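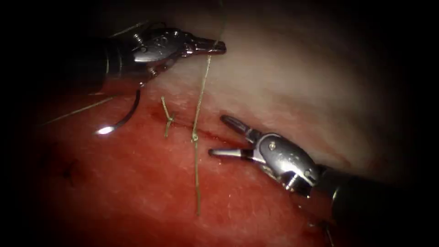 Where should you keep a notebook for story ideas that arrive in the middle of the night?

Keep it under your pillow or on the floor right beside the bed, open to a blank page, with a pencil clipped to it. A nightstand is too far. By the time you have knocked over the water glass and found the lamp, the idea has left and all you have is a wet nightstand.

Household Tips for People Who Write Fiction at Home
Posted 14/07/2019

I have been writing ghost stories and the occasional doomed romance at home for 18 years, mostly at the kitchen table, and I have sold enough of them to pay for the table. What follows is what I know about running a house and a made-up world at the same address.

The bedside notebook

Use pencil. Pens don't write uphill, and you will be lying on your back. Write big, one idea to a page, and leave the light off if you share the bed with someone you would like to keep sharing it with.

Copy the notes out before breakfast. I once let mine sit until the evening and was left with "the stairs are his mother," which I still believe was going to be a very good story.

The kitchen table

Clear one end and leave the other end alone. If you wait until the whole table is clear you will never write anything, though you will have a lovely table.

Put a tray under your pages. When supper needs the space, the whole chapter goes on top of the fridge in one trip and comes back in the same order. A rimmed baking sheet does the job. Wipe it first. There is a scene in my second novel that smells of bacon to this day.

Coffee rings on a manuscript: blot, don't rub, then lay a paper towel over the page and put a heavy book on it overnight. The ring will still be there but the page will be flat. On a wood table, a dab of plain mayonnaise left on a pale ring for an hour will sometimes lift it. Try it on a spot you don't care about.

Writing while something cooks

Soup and stew are good for drafting. Rice is too short. Anything with caramel in it should be kept well away from dialogue.

Set a timer you have to get up to turn off. The one on your phone can be silenced without leaving the haunted house, and then you have a haunted house and a black pot. For the black pot, cover the bottom with water, add a good shake of baking soda, simmer it for 20 minutes and let it cool before you scrape. You can revise a page or two in that time, if you set the timer.

Keeping drafts straight

Date nothing "final." Number the drafts and write the number on the first page in something thick. My friend Jarmo Pesonen has a box in his garage labeled FINAL, another labeled FINAL REAL, and a third that just says NO.

Clothespins hold a chapter better than paper clips and don't rust. Binder clips are better still, but they migrate to the chip bags.

Index cards go nicely in a recipe box. Use the dividers that come with it. I keep murders under Poultry and weddings under Desserts, and my mother-in-law has not asked to borrow the lasagna recipe again.

Reading aloud

Every story should be read aloud once before anyone else sees it. The laundry room is best for this. The dryer covers the embarrassing parts and the towels are a polite audience. Mark the spots where you stumble with a dot in the margin and keep going. If you stop to fix each one you'll still be there when the delicates are done.

Do not practice your low, throaty whispers in the hallway after dark. Nipon Rungrueang, who rented our upstairs room one June while he finished his Hemmin stories, did a whole chapter of a drowned bride outside the bathroom door. The stories are excellent. We now have a lock.

Paperbacks that smell like a basement

Stand the book open in a lidded plastic tub with a bowl of baking soda next to it, not touching. Leave it for a week, turning the pages now and then. This worked on my copy of The Zutcombe Bell, which came out of a damp box at the Stinusville library sale and runs 333 pages, all of which smelled.

If the cover has come loose, run a thin line of white glue down the spine with a toothpick, close it, wrap it in wax paper and put it under the cast iron skillet until morning. Tell the rest of the house about the skillet.

The rejection drawer

Use the shallow one, where the takeout menus live. A deep drawer only encourages them. When it no longer shuts, take out the form letters and write grocery lists on the backs. The magazine Grasel used very nice heavy stock for its rejections, and I got over a year of shopping out of them. Milk, eggs, lightbulbs, and a better ending for the lighthouse one.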